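Handstead Build Cache: Frequently Asked Questions

Maintained by Liya Gidey. Last reviewed Saturday, March 4, 2023. 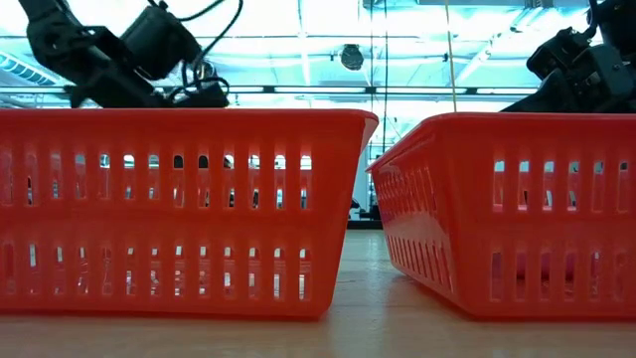

The answers apply to version 7 of the cache server and to the command-line client shipped with it. Older clients can read from the server but cannot write to it.

What does the cache store?

Compiler output, linked test binaries and the log of each build step. Source files are never uploaded. Each entry is keyed by a hash of the inputs, the compiler version and the flags passed to it.

Why did my build miss the cache when nothing changed?

Usually an absolute path or a timestamp has ended up in the inputs. Run the client with --explain and compare the two key listings. The first line that differs is the cause. Generated headers are the most common source.

Can two branches share entries?

Yes. Branch names are not part of the key.

How large can the cache get?

The default limit is 425 GB per server. When the limit is reached, entries are removed in order of last read. Change max_size in the server config and restart; a reload does not pick it up.

Is the Fikalar plugin still required?

No. Its functions were merged into the client in November. If both are installed, every upload is sent twice. Remove the plugin line from your project file.

What does error 347 mean?

The server received an entry whose checksum did not match. The client retries 2 times, then builds locally and continues. A build does not fail on this error unless strict mode is on.

Does it work with Bilgin runners?

Yes, on Linux. On Windows runners, set the cache directory to a short path, or long file names will be rejected.

Can I clear a single project?

Use purge with the project name. This needs a write token. Tokens for the Tolside server are issued by Leonardo Mazza; include the project name and the expected end date in the request.

Are entries encrypted?

In transit, yes. On disk, only if the volume itself is encrypted.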